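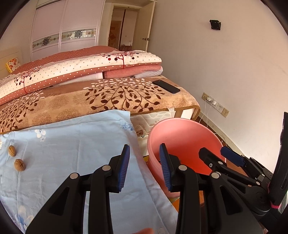
Yu-na Won sostiene que una pinza manual se descalibra antes por los dedos que por la electrónica, y que casi todas las averías que llegan al banco de Gultthorpe empiezan en una almohadilla que nadie limpió a tiempo. El registro de mantenimiento de Drandance le da la razón en parte: de 219 intervenciones, la mayoría corresponde a gomas, pivotes y fijaciones.

La pinza de mano es mecánicamente sencilla. Dos dedos paralelos, un varillaje articulado, un gatillo y un soporte atornillado al cuerpo. El operador la lleva a una vivienda, coge y suelta objetos corrientes, y el recorrido de los dedos se utiliza después para entrenar a un brazo. Si el cero se desplaza, el error pasa íntegro a los datos.

La puesta a punto en Drandance dura 30 minutos y se hace antes de salir. Se abre la pinza hasta el tope y se anota la lectura. Se cierra sin apretar, hasta que las estrías de ambas gomas entran en contacto, y se anota de nuevo. El ciclo se repite 13 veces. Una dispersión superior al margen de la ficha obliga a revisar los pivotes, empezando por los más próximos al dedo – son los que acumulan más holgura.

Las almohadillas se limpian con paño húmedo y sin disolvente. El polvo de cáscara y las fibras textiles se alojan entre las estrías y se retiran con un cepillo de nailon, siempre en el sentido del surco. Una goma con el borde levantado se sustituye, y con ella la del dedo opuesto. Montar una nueva frente a una gastada desplaza el punto de cierre.

Los envoltorios constituyen la prueba más exigente. Una nuez ofrece resistencia y se nota en el gatillo; un plástico fino, extendido sobre tela, apenas devuelve señal, y el operador tiende a cerrar de más.

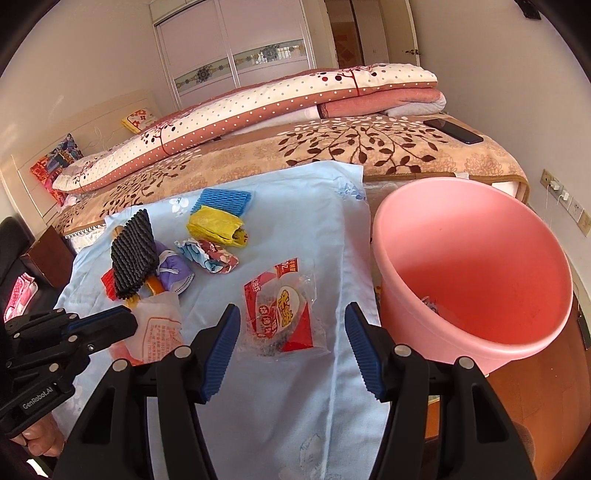 Envoltorios y mallas de espuma sobre la tela, con el cubo rosa a la derecha.

Cuando se trabaja con dos pinzas, cada una conserva su propia ficha. Ondoter, el programa que recoge las lecturas, admite intercambiarlas sin aviso, un defecto que Nam corrigió en abril para sus propios equipos y que en Drandance se resuelve con una etiqueta en el mango.

El apriete de los tornillos del soporte se comprueba al volver, con el cuerpo ya limpio. Después de 5 salidas se desmonta el varillaje, se limpian los ejes y se repite la medida del cero antes de cerrar la ficha.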